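Vidley Opens Up Its Care Routine for Two-Armed Laundry Robot at Viscombe

Free setup and upkeep guide covers fingers, cables, floor marks and the daily three-minute check

VISCOMBE, April. Vidley, the small home robotics workshop in Viscombe, is releasing the complete setup and upkeep guide for its two-armed laundry robot, the Hoekstra. The guide is free to download from the Vidley website this month, and it covers everything the workshop does to keep the machine picking up clothes day after day, from the moment the lights go on in the morning to the full strip-down after every 1000 picks.

We are really excited about this one! The Hoekstra has been working in our practice living room since last fall, and visitors ask about the upkeep far more often than they ask about the software. How often do the fingers wear out? What happens when a cable works loose? Who puts it all back together? The guide answers those questions with the same checklists our own technicians use, coffee stains edited out.

The Hoekstra has one simple-sounding job. It picks up clothing from wherever people leave it and puts it in a basket. Cloth is hard on a gripper, though. It sheds lint, it drags on the fingertips, and a twisted sleeve can pull a finger sideways with surprising strength. Most of the guide deals with those small forces and what they do over weeks of work.

What is in the guide

The first section deals with fingers. Each gripper on the Hoekstra carries two black tapered fingers, and they come off with a single hex key. We wipe them down every morning, look at the tips under a bright lamp, and swap them in pairs after 800 picks. Swapping just one finger of a pair seems thrifty, but a new finger next to a worn one closes unevenly and the thin fabrics slip out. We learned this with a pile of dress socks and a very long afternoon.

Lint gets its own page. It collects in the small openings near the fingertips, and a wooden toothpick clears it better than compressed air, which tends to blow the fluff farther into the housing. Please don't use a metal pick.

The second section is about cables. Every plug is pushed home by hand before power-up, then the arm is moved slowly through its full reach while one person watches the cable run. There should be slack at the wrist in every position. If the cable goes tight at any point, the clip farther down the arm gets moved and the whole sweep is done again. A half-seated plug was behind most of the odd faults we logged in our first months, including one gripper that opened perfectly until it was asked to reach low.

The third section covers the room itself, and it is the one our technicians are proudest of. A robot that works near the floor needs a floor it can count on. We sweep before every session, and furniture on casters goes back to its marked place with the wheels locked. A stand that has rolled a hand's width from its spot won't stop the Hoekstra from working, but it does change how far the arm can swing, and the log should say so.

The daily check

The heart of the guide is a check that takes 3 minutes and needs no tools. Open and close both grippers, listening to each motor. Rest a hand on each housing and feel for a buzz. Set the basket down, lay one garment on the seat cushion, and run a single slow pick with the speed held low.

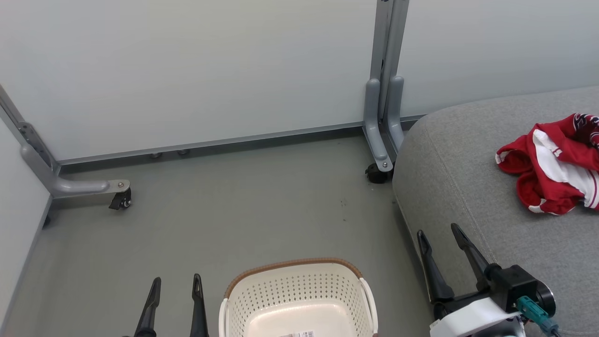 We like a soft, crumpled garment for that single pick, and the guide suggests a sports shirt or something similar with a bold color. Folded clothes are too easy and tell you very little. With a loose bundle you find out quickly if one finger is lagging behind the other, and a bright fabric makes it easy for the person standing by to see where the grip lands.

Approach matters too. The gripper should come in over the cushion with its fingers already open, and it should clear the front edge without brushing the upholstery. If it touches, the height setting needs a fresh look before anything else is done. The basket can be almost anything with an open top and a rim firm enough to take a light bump. Keep the same one from day to day, though, and set it in the same spot, or the results from one morning can't be compared with the next.

Anything out of the ordinary goes in the log in plain words. "Left one sounds scratchy" is a perfectly good entry. Our technicians have caught two worn bearings from notes exactly like that one, well before either gripper quit.

Repairs at the bench

For bigger jobs, the guide walks through removing a gripper, opening the housing, replacing the motor section and putting the casing back on. The full job takes 120 minutes at our bench, including the warm-up run at the end, and a first-timer should set aside a whole morning. There are torque settings for every screw, along with a page on which screws look alike and are not. (That page was written by popular demand from within the workshop.)

The guide also includes the settings file for Erer, our in-house calibration program, so that owners can bring a repaired gripper back to its starting position using the same steps we do. Erer runs on an ordinary laptop. Calibration should be repeated after every finger swap, even a quick one.

Availability

The Hoekstra setup and upkeep guide is available as a free download from the Vidley website. Printed bench copies with wipe-clean pages can be picked up at the Viscombe workshop front desk while they last. Schools, repair clubs and other workshops are welcome to copy the checklists and change them to suit their own machines, and we would love to hear what you change!

About Vidley

Vidley builds and services household robots at its workshop in Viscombe. The workshop offers hands-on repair mornings for owners of the Hoekstra, with spare fingers, cables and casings kept in stock on site.

Press contact: Vidley press desk, Viscombe workshop. Interview and visit requests can be made through the contact form on the Vidley website.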